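The ferry book, and what we've been up to with it

Hello again from the Trernside history podcast! If you're new, I'm the one who talks too fast, and Satish Pandey is the one with the nice voice who knows what he's talking about. The new episode went up this May and it's the one I've been boring everybody with since winter, the Talov ferry book.

A quick bit of background for anyone who missed the last newsletter. Before the bridge went up, the only way across the river at Trernside was a flat-bottomed ferry run from Talov landing, and the ferryman had to write down every crossing he charged for. Most of those books went into a stove at some point. One didn't. It spent a very long time in a drawer at the old Kyriakidis feed store, underneath a stack of seed receipts, and when the store changed hands the drawer came to the county archive with everything still in it.

It has 3,809 entries. I know because I typed them up (well, the first half, and Satish typed the rest after I started seeing ferry tolls in my sleep). Each line gives a name or a sort of nickname, what was being carried, and what was paid. Sometimes what was paid is a chicken.
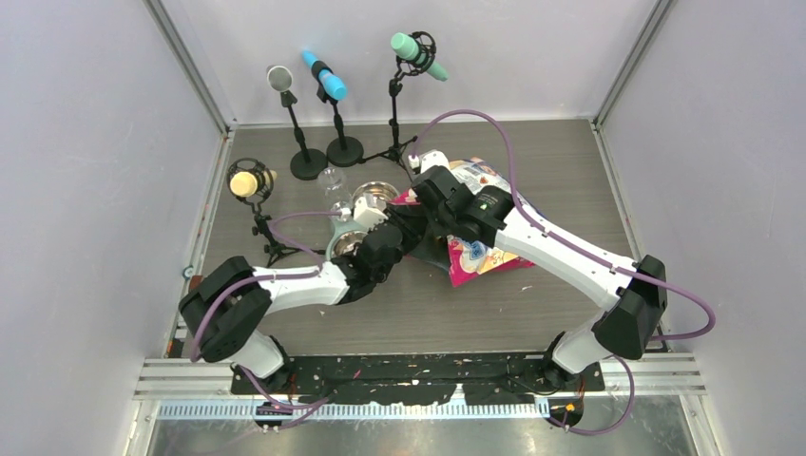
What's in the episode

We start down at the landing itself, or where we think it was, with a lot of wind and me slipping on the bank about two minutes in. Satish wanted to cut that. I left it in. After that we head up to the archive to sit with Ashok Dwivedi, who looked after the book when it first arrived and who can read the ferryman's handwriting the way you or I would read a cereal box. There's one word that shows up all through the spring pages that I'd been typing as "boards" for weeks, and Ashok took one look and said "brides." So that was a fun afternoon of corrections. They were on their way to the church on the far side, it seems, and the ferryman charged them half.

Ashok also walks us through the flood pages. There's a stretch where the writing gets very small and the ink changes, and then no crossings at all, and then a single line that says only "boat found." I won't spoil where it was found, but if you know the orchard behind Mill Lane you may be able to guess.

My favorite part is the argument over the piano. A family moving out of Trernside wanted to take their upright across, and the ferryman thought it should be charged as livestock, because of the weight, and the family thought it should be charged as furniture. He wrote down both sides of the argument, in the margin, sideways, over three different pages. They settled on the price of a cow. Satish reads the whole thing out doing both voices and I had to leave the room.

The episode runs 40 minutes, which is a little longer than usual. If you only want the piano, skip ahead to minute 24.

A correction from last time

Several of you wrote in about the schoolhouse bell. I said it was cast for the school. It was cast for the ferry, and moved to the school later, when the bridge opened and there was no one left to call across the water. Thank you to the reader who sent a photo of the lettering on the rim, and I'm sorry for arguing with you for three emails before I opened the attachment.
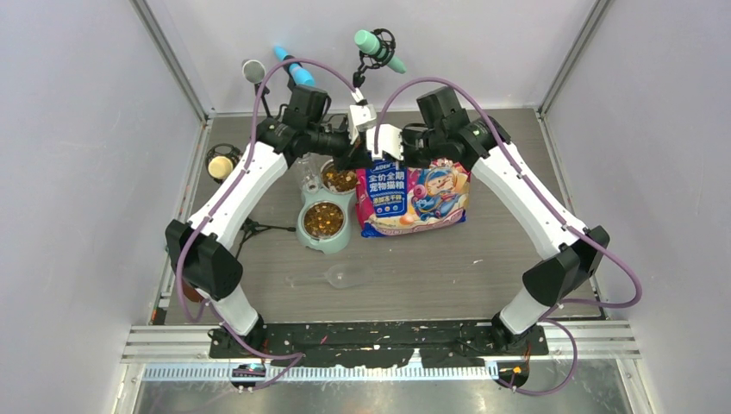 Two arms and a pet food bag.

Reading the book for yourself

The typed-up version is now on our site as a plain list you can search. It's a bit rough. We kept the ferryman's spelling wherever we could, so if you're hunting for a relative, try every version of the name you can think of and then a few silly ones. He spelled his own brother-in-law four different ways in one summer. Goods are in the second column, tolls in the third, and anything in square brackets is a guess by me or Satish. If you think we guessed wrong, please write! We've fixed nearly 50 lines already thanks to people who know more about harness parts than I do.

The book itself can be seen at the archive if you ask ahead at the front desk. Bring a pencil, leave the pen in the car, and give yourself longer than you think you need. The pages are brittle along the bottom edge and they'll want to turn them for you.

Coming up

Next time we're following the book a little further up the road, to the Zilex mill, where a good part of the cargo was headed. Satish has found a wage list, and I've found somebody whose grandmother swept the floor there and kept every one of her pay envelopes. We're also hoping to get into the wheel pit if the water's low enough, so wish me better luck than I had on the riverbank.

And one request. The ferryman mentions a song he used to hear from the far landing in the evenings, and gives the first line as "Come over, the lamp is low." Neither of us can find it anywhere. If it was ever sung in your family, even a scrap of it, even badly, please hit reply and tell me how it goes. A hummed voice message is fine.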